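Buten handheld gripper, reviewed by Cameron Strachan
28/11/2018

We bought a Buten for breakfast table trials at Ultley. It cost 540 pounds with a spare set of pads. You squeeze the handle and two fingers close, and the orange ribbed pads do the holding.

For the first 400 grips I had no complaints. Then the left finger began to stick half open. Zhenhua Qin took the housing apart and found the return spring had jumped off its post. We refitted it and it came off again within 100 grips.

The bigger worry is that it can let go without warning. I lost a full glass that way and spent the morning sweeping up. The manual says nothing about a loose spring.

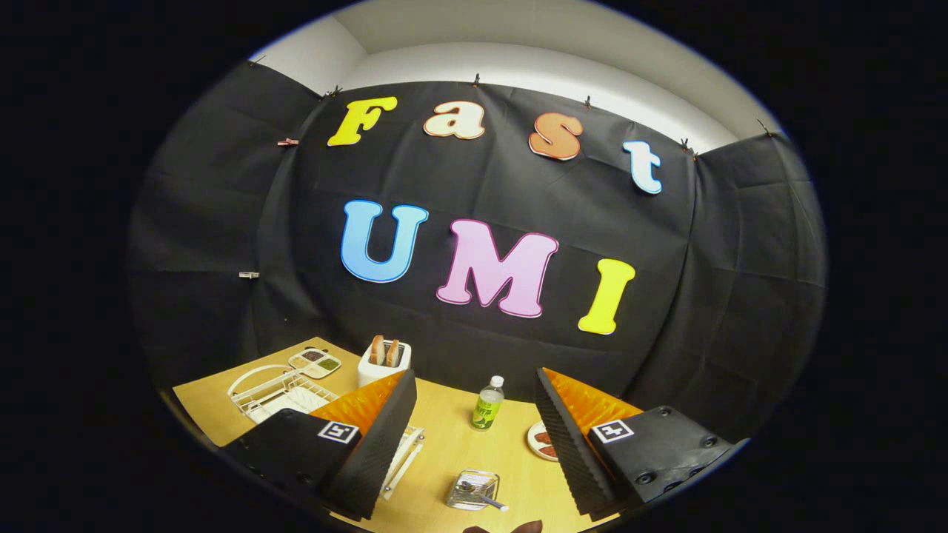
Glass dishes and anything hot are off our list until the replacement part arrives. Plastic bottles and spoons are fine. Sutherland, who sold it to us, answered quickly but want the whole unit back in December. Grip is good, spring is poor. Two stars out of five.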